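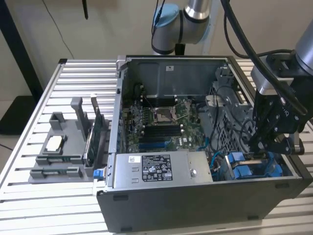 Small town festivals: what we learned in Dumlao
Speaker notes, afternoon session, 15 minutes

Opening. Thank the hosts. Say that I work for the Skarkent Arts Trust and that we ran the Dumlao Winter Lights weekend, now in its second year. Ask who in the room has fewer than 4000 people in their town. Most hands should go up.

Slide 2. Dumlao before the festival. One hall, one pub, a closed rail depot. Visitors drove through on the way to Fuvura and stopped for gas. The shire had a tourism plan, but the arts groups had not read it and the plan did not mention them.

Slide 3. How it started. The choir wanted a winter concert and the potters wanted a kiln firing people could watch. We put both on the same weekend in June and used one poster. That was the whole program in year one. We sold 200 concert tickets.

Slide 4. Money. Be direct here, people always ask. A small grant from the shire, ticket sales, and stall fees. Drilent Coaches ran a bus from Fuvura at cost. The grant paid for lighting and insurance. Performers were paid. Say that twice. 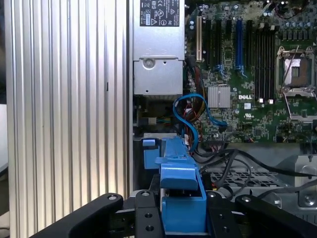 Did local businesses have to pay to be part of it?
Only if they wanted a stall on the depot site, and the fee was the same for everyone. Shops on the main street were listed on the map for free as long as they agreed to stay open until 9 p.m.

Slide 5. What went wrong. Parking. The map had the depot gate on the wrong side of the tracks. The bakery sold out by noon on the first day and we had no other breakfast option. In year two we asked the school to run a breakfast stall and printed a new map.

Slide 6. Working with the tourism office. They need dates early, far earlier than most arts groups set them. We now fix the weekend a full year ahead and send photos with the listing. Overnight stays are what they report on, so we moved the kiln firing to the evening.

Skip slide 7 if short of time (survey form, it is in the handout).

Slide 8. Contact details. Handouts are on the table by the door. Take questions until the tea break, then help move the chairs for the next session.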